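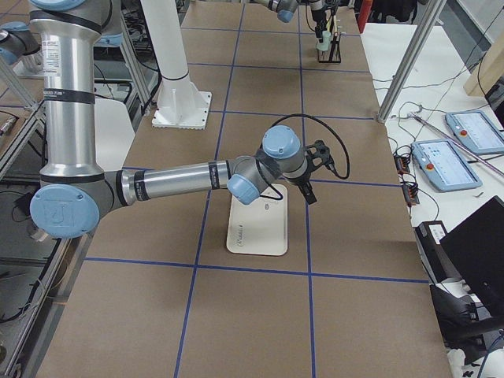 The gripper over the cream stand, with the table taped off into squares.

Driltden Teach-by-Hand add-on, reviewed by Iolo Lloyd
3 November 2023

The claim on the Driltden page is that anyone can teach a robot arm a bench job in an afternoon. You hold the arm, move it through the job, press save, and it copies you. I have heard this sort of thing before, so I asked Amerley Kpodo, who had never touched an arm, to do the teaching while I kept my hands in my pockets.

Guiding by hand is the good bit. The arm goes light when you hold the button and it stays where you leave it. Amerley had a rough path over to the stand within minutes and was rather pleased with herself.

Then she had to get the fingers down square over the stand, and the trouble began. Pushing a whole arm about is fine for big moves and hopeless for the last few millimetres. She gave up and used the arrows on the pendant, which are slow but do what they say. The leaflet calls this "optional fine adjustment". We needed it every single time.

It asks for 16 demonstrations of each job. We did 8, got a poor result, did the other 8 and got a better one. Move the stand into the next square, though, and the arm still leaned towards the old spot. Driltden says more examples will sort that out. Perhaps, but at around 300 I would sooner write the program myself.

Remote control costs extra. Kojo Gyamfi tried it and found the lag small but tiring. He also lost a session by pressing save before stopping the recording, and there was no warning. That was reported in September and is still not fixed.

The price is £1,584 before tax, with one year of updates. The older Funus kit has fewer screens and feels stiffer in the hand, but it lets you edit a single bad point without recording the lot again. Driltden makes you start over.

Good for rough moves and for showing beginners how an arm behaves. For close work, borrow one first.

Three out of five.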